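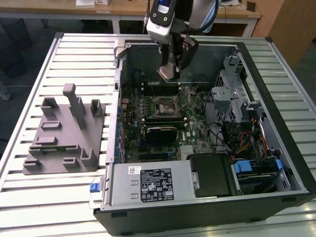

Pollville council wants to charge us for taking old stuff to the tip. Six quid a go, from June. I've been cross about it all week and I want to say why before the meeting. A desktop computer, say, laid on its side with the cover off, is mostly a black shell and a dark green board packed with tiny parts. Metal, all of it worth something to somebody. And we're to pay to hand it over? Mad.

What will happen is obvious. People won't pay. They'll do what my old street in Drerkau did when the charge came in there. Lay-bys full of tellies. A fridge in the stream, door open, three winters running. The council then paid a man with a van to fetch it all, and he wasn't cheap either.

Thérèse Thibodeau wrote in last month saying a fee makes folk think twice before buying. Does it? I've never stood in a shop looking at a kettle and thought about the tip. Not once. You buy the kettle becuase the old one leaks.

If they want less rubbish, fine, so do I. Start with repair. Ermanno Orlandini had a bench in the back of his shop for 30 years, fixed radios, lamps, anything with a plug. Rent went up, he packed it in. Now there's nowhere this side of Sala. A toaster with a loose wire goes in the bin, and that's a perfectly good toaster.

Give someone a cheap room. The old library annexe has been shut for ages. Lights, a few tables, open mornings. Ilaria Martinelli costed it at 1,000 for the first year and got no reply to her letter. Not even a no.

And a shelf at the tip for things that still work, so people can take them away agian. Used to have one. Got a decent lamp off it.

Anyway. Meeting's at half past seven, upstairs. Come and be rude, politely.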